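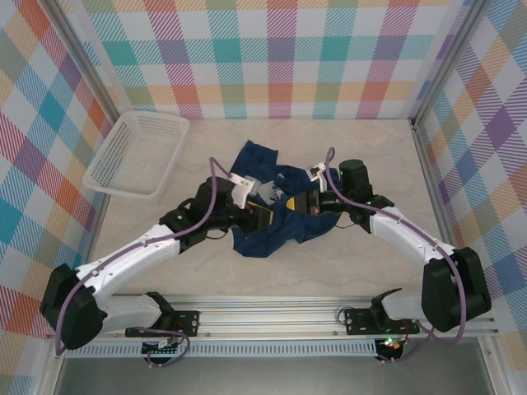 March. Pevinik towels, second warp.

Warp is planned and half wound. Last time I kept the color stripes too close together and the white got lost, so the towels looked gray from across the room. This time the white squares stay big and the stripes are narrow, the way the plaid on the walls does it. That one gets away with teal, pink, orange, purple, green and red together, and the diagonal hatching in the stripes is close to what a 2/2 twill gives where a color crosses white. I'm going to four colors only: teal, orange, purple, green. No red, it bled on the first set.

Warp length 6 yards, 24 inches in the reed, 20 ends per inch. Comes to 2,880 yards of warp before floating selvedges. Pritov 8/2 cotton again for white and all the colors. Their cones are marked 1,000 yards, but the last white one ran short and I had to splice in the middle of a bout. Opened a fresh one for the selvedge bouts so there won't be a knot there.

Weft estimate from the first set's record sheet is 1,709 yards. That sheet had five towels on it, same width, same sett, so I'm using it as is. If the beat comes out firmer I'll run over and the last towel will be a short one.

Warping mill notes. The Haslinger still creeps if you stop with the handle on the upstroke. Chocked it with a wedge. Cross at the top, counting string every 20 ends. Winding four threads at once with the paddle was fine for the white, but for the stripes I went back to two. Four tangled at every color change and I was spending more time combing them out than I saved.

One mistake so far: wound the third purple stripe with 12 ends when the draft says 10. Left it. The stripe sits next to the center and I'll take two white ends out of the square beside it so the total comes out right. Marked on the draft in pencil. Anyone threading from that sheet, go by the pencil. 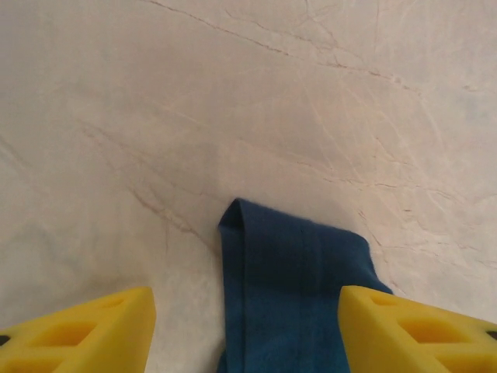
Threading. The Alarik has 8 shafts and this only needs four, so I'm spreading it over all of them to keep the heddles from crowding. Straight draw, 1 through 8, repeat. Tie-up has to change to match: 1-2-5-6, 2-3-6-7, 3-4-7-8, 4-1-8-5. Checked it on paper and it gives the same twill line as the four shaft version. Shaft 6 is low on heddles, move some over from the old bundle on the hook before starting. They are the same length, I measured.

Sleying 2 per dent in the 10 reed. There is a rusty patch on the reed near the left end. Went over it with a dry brush and paper and it doesn't catch thread now, but center the warp an inch to the right of normal to keep clear of it. The temple will need resetting for that.

Wash test on the sample strip from the first warp: machine warm, tumble low, three times through. Width went from 24 on the loom to 21 and a half. Length took up more than I wanted, so the woven length goes up to 33 inches per towel under tension, hems included. Most of the shrinkage was in the first wash. The twill closed up well and the squares came out a bit wider than tall, so I'm adding two picks to each white square in the treadling.

Red thread from that same strip left a pink haze on the white next to it. Teal and green didn't move. Orange I can't tell, it was sitting beside the red the whole time. Run a separate orange piece before weaving anything for sale.

To do:
finish winding, two white bouts and the right edge
label the chains left, center, right
heddles onto shaft 6
orange wash test
order one more cone of white from Pritov
find the other lease stick, it was under the bench last month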